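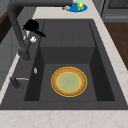 The robot dishwasher demo at Barreto's open day was the one I had driven to Skurkthorpe for, and it began on a screen. Before any arm in that building is allowed near real crockery it has to do its chores in simulation, in a made-up kitchen with a marble counter nicer than mine. The job on the screen was one round plate, yellow at the rim and sage green in the middle, lying flat on the bottom of a deep charcoal sink. Get it out, put it on the counter. I have been avoiding this exact task since childhood, so I felt some sympathy for the software.

Our guide explained that plates are rotten things to pick up. A cup has a handle and an inside. A plate lying flat offers a thin edge and not much else, and at the bottom of a sink you have to come at it from above, past four steep walls, with a wrist that would much prefer to come in from the side. People slide a fingertip under the rim without thinking. The program has to be taught there is such a thing as under.

The wall display said the simulated arm had made 3,861 attempts at sink jobs during February. I asked how many had gone well and was told the team was "encouraged by the trend." I have used the same phrase about my tomatoes.

Next door was the hardware: 2 real arms bolted to 2 real benches, each with a sink of its own. We stood behind a yellow line in our visitor badges and watched the left one go for a white plate. It moved very smoothly to a point just over the rim, stopped, thought, moved a hair to one side, stopped again, and then took hold. There was a small cheer from our group. It lifted the plate, turned, and set it down on a rack with great tenderness. I timed the whole business on my phone at 11 minutes, including one restart when a technician reached over and pressed something. My own time for a plate is better, though I complain more.

The right-hand arm was having its gripper changed and did nothing while we were there. It still drew a crowd.

After the kitchen section they walked us over to the Drastley annex, where the shop-floor work is done, and here the mood was different. A machine called Trumon was moving identical boxes from a belt to a pallet, and it was fast and dull and completely convincing. Same box, same height, same light, all day long. The man next to me, who runs a hardware store, wanted to know if it could restock his shelves. The guide asked whether his shelves were tidy. He said he would think about it.

That exchange told me more than the slides did. If you can make the room behave, the machine is ready now and will happily go on past your bedtime. A sink at home doesn't behave. Somebody leaves a fork under the plate, or a saucepan full of oatmeal on top of it, and the guide admitted that stacked dishes, cutlery and anything with food still on it were "on the roadmap." So was washing. I had assumed washing was the point, but the current version takes plates out of a sink and leaves the question of clean or dirty to the household.

Practical notes for anyone going to the next one. Parking is on the Skurkthorpe side, and the walk to the annex is 300 yards with no cover, so take a coat. Closed shoes are required and they do check. The coffee is free and comes from a vending machine, by far the most reliable robot on the site. It took my cup and filled it on the first try.

I got home a little after seven. The dishes were where I had left them, and I did them by hand with the radio on.

Posted Mar 2, 2021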